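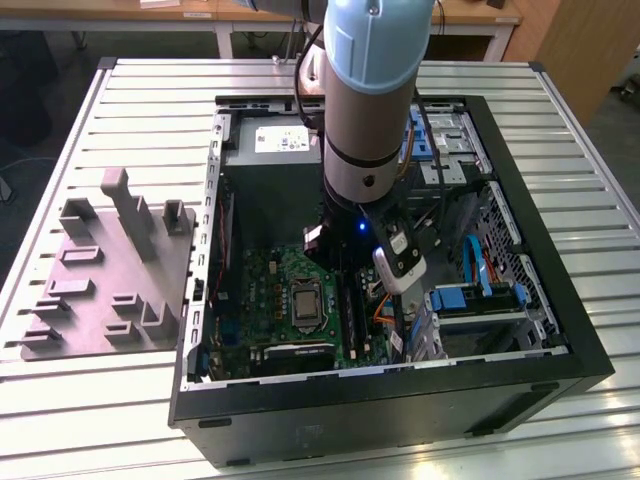 The refurbishing program at the Reno workshop is now in its second grant period, and this report covers the work from March through August 20, 2022. Most of the donated machines we take in are desktop towers, and most of our hours go into them. We open each one on its side so that the whole board can be reached. With the processor, the memory slots and the power supply all showing, a person who knows the checklist can usually tell what the case needs before any part is pulled. The label on the power supply is the first thing we go to, and the rating on it is copied onto the intake sheet. Cases that have a graphics card in them get a separate line on the sheet, as those go to the Kiani program when they pass.

Intake

We received 408 desktop computers in the period. The largest single donation came from Rirnel, which cleared out two floors of offices in March and sent everything on pallets. That delivery filled the storage room and part of the hallway. We stopped taking walk-in donations until it was sorted, and resumed when there was room to walk between the shelves again. People who called during that time were put on a list and called back.

The Rirnel machines were clean and had been kept in use until they were replaced. Household donations were more mixed. Dust is the main issue with those, followed by missing side panels and missing screws. Several came with a drive caddy but no drive in it, which is fine with us, as we would have to wipe the drive anyway.

Output

Of the machines received, 192 have been finished and handed over. The rest are either in the queue, waiting for a part, or set aside for parts. A finished machine has been blown out, had its memory tested, been fitted with a wiped or new drive, and been left running overnight. It goes out with a keyboard, a mouse, a power cord and a one-page sheet in English and Spanish. We have had requests for monitors too. We send them when we have them, but the grant does not cover them and we have not promised any.

The overnight run has been worth the space it takes up. Most of the failures we find at that stage are power supplies. In the last grant period these machines would have gone out the door and come back to us. Maricruz Lozano runs the overnight shelf and keeps the log for it.

Changes to the way we work

The order of the bench work changed in April. Before that, each person took a machine from start to finish. Now the opening and inspection are done first, in batches, and the machines are sorted onto three shelves: ready to clean, needs a part, and parts only. Trevor Tindall proposed this after the Rirnel delivery and wrote up the new checklist. The main benefit is that parts can be ordered in one go. The drawback is that opened cases sit longer and collect dust, so covers are now put back on loosely between steps.

We also changed how we handle processors. The old checklist called for lifting the lever, taking out every processor and putting on fresh thermal paste. We lost boards to bent pins that way. The processor now stays in its socket unless the machine overheats in testing or the board is going for parts. The old paste is cleaned off the top and new paste goes on with the processor in place.

Cable routing has been added as its own step before the cover goes on. Drive cables that are left to loop freely can catch on the cover or end up in a fan. We use plain reusable ties. It adds a few minutes per machine, and we think it is time well spent.

Training

Four-week bench courses were held twice in the period. The trainees learn to name the parts inside a case, remove and reseat memory, swap a drive, and fill in the intake sheet. They practice on machines from the parts-only shelf before they work on anything that will go out. In all, 30 people completed the course. Attendance was better for the evening group than for the morning group, and the next course will be in the evening only.

The most common mistake is memory that has not been pushed down all the way. The second is a front panel connector put on the wrong pins, so that the power button does nothing. We have printed a larger diagram for this and taped it to the wall. It does not fit every board, and trainees are told to look up the model if theirs does not match.

Spending

Spending is within the approved budget. The largest line was solid state drives, bought from Brerov in two orders. The second order arrived late, which held up finished machines for most of July. Memory cost less than planned, as we were able to take a good deal of it from parts-only machines. We ask for permission to move the unspent part of the memory line to power supplies, which are running over. The request form is attached separately.

Problems

Storage is still tight. The parts-only shelf is full, and we need to send a load to the recycler before the next large donation. The pickup has been postponed once and we do not have a new date.

There are 4 machines we handed over that have since been returned. Two had failed drives, one had a bad power supply, and one worked normally once it was plugged into a different outlet. All were replaced or returned to their owners within the week.

Next period

We plan to finish the remaining Rirnel machines first, then reopen the waiting list for families. The intake sheet will be moved from paper to a shared spreadsheet, with a column for the power supply rating and one for the shelf. Maricruz will set it up and train the others on it. We would also like to talk with you about monitors before the next budget is drafted.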